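Old Dell tower beeps and won't start after adding memory

Posted in Desktop Repair

Gil-soo Seo

I have an older Dell tower that I use for bookkeeping and for storing scans. It was slow, so in November I bought a used memory module from a seller called Tindard and put it in. Now the fan spins, I get a string of beeps, and the monitor stays black. If I take the new module out, it starts like before.

I've had the side off three times. The processor is bare right now because I took the cooler off to clean away the old paste. I have a new tube of Wurisow paste and will put it all back before I power it on again. The power supply has an 80 logo on the label, if that matters to anyone.

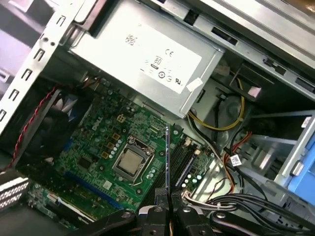
How many beeps, and is there a pause between them? Please add that, it narrows things down a lot.

Gil-soo Seo

Two beeps, a pause, two beeps, over and over. Both modules are the same size according to the listing. I didn't change any settings. Is the module dead, or am I putting it in wrong? I'd like to avoid buying a new machine. There are over 2,000 scans on the drive and I don't have a full copy of them anywhere.

Jin

Probably bad ram. Used stuff is a gamble, send it back and get your money.

Onduvetti

I wouldn't send it back yet. On these older boards most memory trouble is a module that isn't all the way down. They take more force than people expect, and the board flexes a little, which makes you stop too early.

Shut it down, pull the power cord, and hold the power button for a few seconds. Lay the case on its side so you are pushing straight down. Open the clips at the ends of the slot. Line up the notch in the module with the key in the slot. If they don't match, stop, because you have the wrong type and pushing will break something. If they do match, press on one end until it clicks, then the other. The clips should come up without you pulling them.

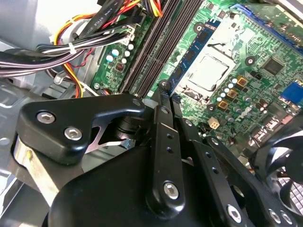

Blue module in its slot, dark slots alongside.

Then test one module at a time. Put the old one in the first slot and start it. Swap in the new one, same slot. If the new one beeps alone in a slot where the old one works, it's faulty or the board doesn't support it — check the voltage and speed on the sticker against the manual for your model. If each one works alone but they beep together, they don't get along and you need a matched pair.

Do put the cooler back with fresh paste before any of this, even for a quick test.

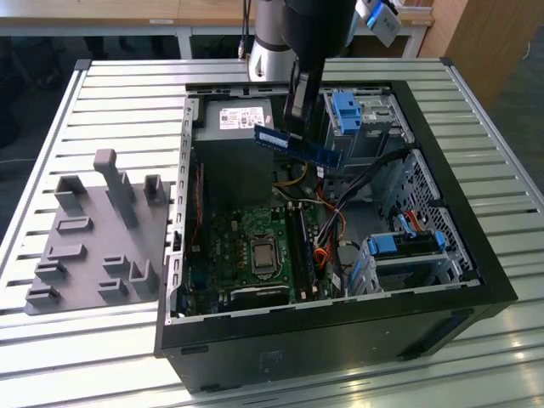 Your scans are a separate matter and I would deal with them first. Bad memory can damage files when they are saved, so once it starts on the old module, copy everything to an external drive before you try the new one again. While the case is open, check the drive cables too. The short red SATA cable near the blue caddy is easy to bump with the back of your hand when you're working at the slots, and so is the bundle of power wires crossing the middle. Push the connectors in and tuck the wires away from where the fan will be.

Gil-soo Seo

Thanks. Copying the scans tonight, then I'll go one module at a time. The clip on one end never came up by itself, so I think I stopped too early.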